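Lenow Street Community Garden Association
Minutes of the general meeting, July

Held in the back room of the Dason Hall. Meeting opened at 7.05 pm.

Present: Carmela Bravo (chair), Ngozi Ajayi (minutes), Benito Vallejo, Iñaki Calvo, Ezequiel Zabala, and plot holders as per the sign-in sheet.

Apologies: received from the holders of plots 9 and 22.

1. Minutes of the last meeting

Accepted with one correction. Under water, "the north tap" should read "the east tap". Moved Benito, seconded Iñaki. Carried.

2. Matters arising

The council has replied about the kerb outside the main gate. They will repaint the yellow line but will not move the parking sign. Carmela to write again and ask for the reason in writing.

The lock on the tool shed has been changed. Anyone still holding an old key can throw it out. New keys are with Iñaki, who needs a signature for each one.

The lost wheelbarrow has been found behind the compost bays with a flat tyre. Benito has a tube that should fit.

3. Water

Ezequiel reported on the tank. The pump is drawing properly again after the filter was cleaned, but the overflow pipe on the street side still drips at the join. He has tried tape twice. He would like to replace the elbow and the short length below it before the spring rain, and has a price of $300 from Tukier Plumbing with fittings included.

There was some discussion about whether we could do the work ourselves. Ezequiel said he was happy to do the pipe but would not touch the valve. Agreed to accept the price. Moved Ngozi, seconded Benito. Carried.

Reminder that hand watering is before 10 am or after 4 pm until further notice. Two people were seen with sprinklers running at midday. Carmela has spoken to both. 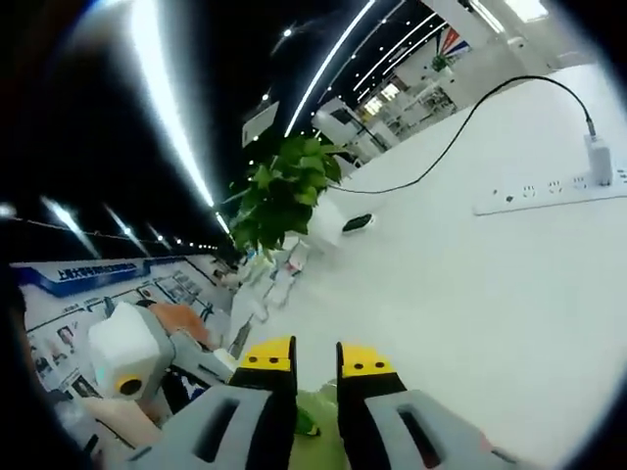

Iñaki asked whether the timer on the drip line could be set back to every second day over winter. Ezequiel to do this when he reads the meter.

4. Compost

Bay 2 is ready to use and has been sieved. Plot holders may take one barrow each. Please take from the front and leave the boards in place.

Bay 3 is closed. It has had citrus, a quantity of cooked rice and what looked like a whole doormat put into it. Benito removed the doormat. He will write new signs with a short list of what can go in, and asked that they be laminated this time as the last ones did not get through a fortnight of rain.

A question was asked about the tea bags. The position is unchanged — empty them out, as some brands have plastic in the bag.

5. Plots and waiting list

There are 14 names on the waiting list. Plot 17 has been given up and will be offered to the next name this week. The holder of plot 6 has been away since autumn and has asked to keep it. After discussion it was agreed that the plot can be held until the end of September if a neighbour keeps the weeds down. The holder of plot 5 offered to do so.

Carmela noted that the rules say nothing about long absences and that we end up deciding each one on the night. Ngozi to draft a paragraph for the next meeting.

The shared herb bed needs someone to look after it. The mint has gone under the sleepers and into plot 11. No offers were received. Held over.

6. Open morning

The open morning will go ahead in October, from 9 am to 1 pm. The following was agreed:

Seedling table: Iñaki. Tomatoes, basil and lettuce to be started at home from August. Pots are in the shed, and please wash them first.

Tours: Ezequiel and Carmela, on the hour.

Morning tea: Ngozi. Plates of slices and sandwiches welcome. Please label anything with nuts in it.

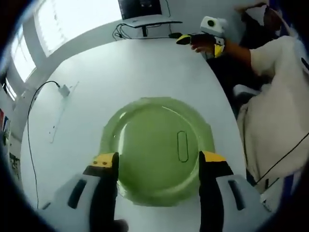 Children's corner: Benito will run seed planting in egg cartons. He needs cartons, the cardboard kind only. A box for them will be left inside the shed door.

Chairs: to be borrowed from the hall. We have to return them by 3 pm, so help with stacking would be appreciated.

The raffle was discussed at length. Last year's prize was a hamper and ticket sales were slow. Benítez Nursery has offered a potted lemon tree and it was felt this would do better. Tickets to stay at $4. Moved Iñaki, seconded Ezequiel. Carried, with one person against, who asked that it be recorded that $2 would sell more.

7. Money

The balance was read out and the statement passed around. Plot fees are still owing from four plots. Ngozi to send a second reminder. Seed for the shared beds has been paid for. The insurance renewal is due before the next meeting and Carmela has authority to pay it when it arrives.

8. General business

Rats have been seen near the back fence at dusk. Please pick up fallen fruit and keep lids on the scrap buckets. Baits are not to be put down by individual plot holders — there are dogs next door and a pair of owls in the gum. Iñaki will ask the council what they suggest.

The holder of plot 13 asked if a hive could be kept in the corner by the tank. Several people were in favour and two were worried about stings. Benito pointed out that the corner is next to the path used by the kindergarten. He will find out what the rules are on distance from a path and bring it to the next meeting.

Surplus broad beans are in the crate at the gate. Take some.

Thanks were recorded to Ezequiel for the repair to the bench under the pergola.

9. Next meeting

Same room in August, 7 pm. Items for the agenda to Ngozi a week ahead, please.

Meeting closed at 8.40 pm.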